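Durunano Family Alliance Backs Paid Leave Bill, Calls for April Vote

February 12, 2022 – The Durunano Family Alliance today endorsed a state bill that would give new parents eight weeks of partly paid leave and asked lawmakers to bring it to a floor vote in April.

The bill would cover mothers, fathers and adoptive parents who have worked for the same employer for at least 200 days. Pay during leave would come from a state fund paid into by workers and employers. Parents could take the weeks all at once or split them into two blocks during the child's first year.

"Most of the parents we hear from go back to work before they are ready, and they do it to keep up with rent," said Asanka Gazi, director of the Alliance. "A bill like this gives them a little more time. We want to see it voted on this session."

The endorsement follows a survey the Alliance ran among working parents in Durunano and the neighboring town of Lyimo. It drew 532 responses. Many parents said they had used up vacation and sick days to stay home after a birth, and several said they had borrowed money from relatives.

Parents in shift jobs reported the most trouble. Warehouse and factory workers wrote that their schedules were set only a short time in advance – often too late to book a place in day care. 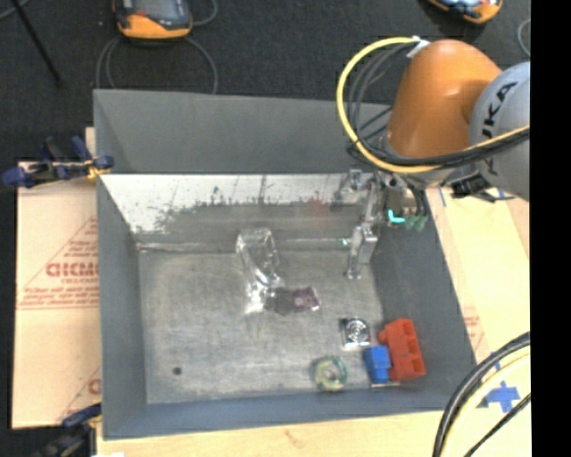
What the Bill Would Change

Under current rules, leave for new parents at private employers in the state is unpaid unless the company offers its own plan. The bill would set a minimum for all employers and leave them free to offer more. A worker's job, or one with the same pay and hours, would be held until the end of the leave.

Small businesses would pay a lower rate into the fund. The Alliance supports that part of the bill but is asking for one change – a simpler claim form, so that owners without office staff can fill it out themselves.

The bill does not deal with the cost of child care after leave ends. The Alliance plans to publish separate proposals on day care fees and after-school programs later in the year.

Public Meeting

The Alliance will hold a public meeting on the bill at the Trukby Community Center before the vote. Seating is limited to 200, and sign-up is free at the center's front desk. Child care will be provided during the meeting.

Contact: Press Office, Durunano Family Alliance, Imen Street, Durunano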